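# 発表メモ:Fukum 双腕卓上キットの評価(Mindaria 社内技術会)

2024年3月6日/持ち時間16分、質疑は別枠

## 1. 前提

- 対象は Jodton 社の卓上マニピュレーション用キット「Fukum」。購入判断のための評価であり、研究発表ではないことを最初に断る。
- 比較対象は現行の Haddad 製単腕セル。仕様の差は配布資料の表を参照してもらい、口頭では読み上げない。
- 評価項目は設置性、手首カメラの使い勝手、薄物の扱い、保守の四点。
- 聴衆の半分は現行セルの利用者なので、座標系の説明は省く。

## 2. 作業の様子

スライドを順に送る。各画面10秒程度。説明は最小限とし、質問が出たら止める。
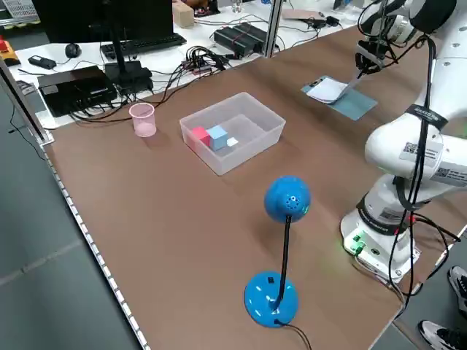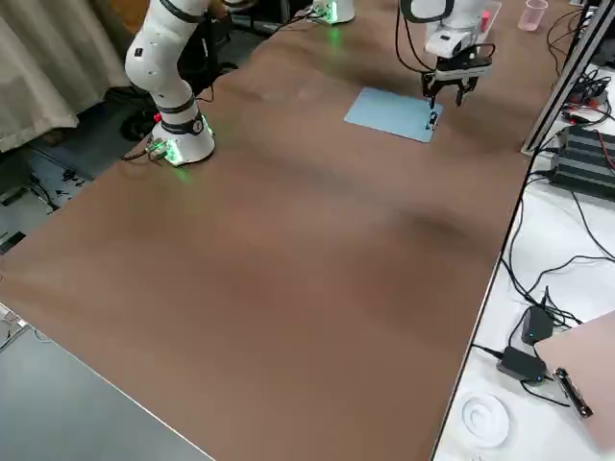 手首側の視点。指は開いた状態。
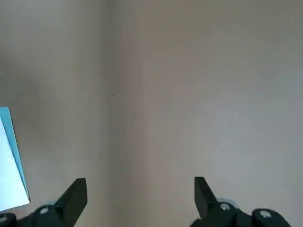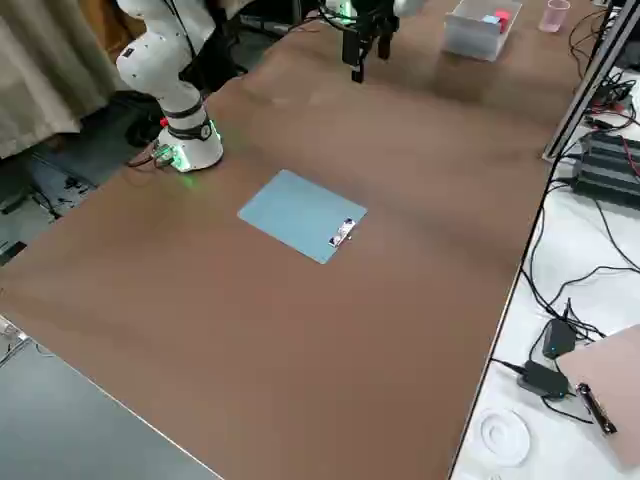

## 3. 設置性

- 梱包を解いてから最初の動作まで35分。手順書の順番どおりで問題なし。ただし第2章のケーブル配線図は旧版のままで、コネクタの向きが逆に描かれている。Jodton には連絡済み、改訂は10月の予定との回答。
- 作業台の幅は800 mm以上が必要。既存の実験台のうち、この条件を満たさないものがある。総務に寸法表を渡しておくこと。
- 非常停止は両腕同時に効く。片腕だけを止める設定は標準構成にない。(ここで質問が出る見込み。オプション価格は未回答と答える。)

## 4. 手首カメラ

- 無地の面に近づくと特徴点が不足し、位置補正が不安定になる。固定カメラとの併用を前提に考えるべき。
- 露出は自動のみ。淡色の対象は白飛びしやすい。手動設定は次期ファームウェアで対応とのこと。
- 校正は付属ボードで行う。ボードの反りが結果に直接出るため、保管方法を運用規則に入れる。

## 5. 薄物の扱い

- 平置きした板状の物は、標準の指先では縁に掛かりにくい。指先の交換部品を追加で2組発注する案。
- 布を敷いた天板では、しわの高さが把持高さの誤差に加わる。しわを伸ばしてから原点を取り直すこと。
- 把持力の設定単位がGUIとAPIで異なる。換算式はマニュアルの付録にしかない。移行時の事故要因として強調する。

## 6. 保守と費用

- 年間保守は先方センドバック方式。代替機の貸与は契約に含まれない。
- ログの保存形式は公開されており、Haddad 用の解析スクリプトは読み込み部のみの修正で流用できた。
- 指先とケーブルは消耗品扱い。見積書では別行になっているため、総額を聞かれたら両方を足して答える。

## 7. 提案

条件付きで一式導入。条件は、配線図の改訂版の受領と、片腕停止オプションの書面回答。期限は次の予算申請に合わせる。

予備スライド:APIの関数一覧、校正手順、見積書の写し。時間が余っても自分からは出さない。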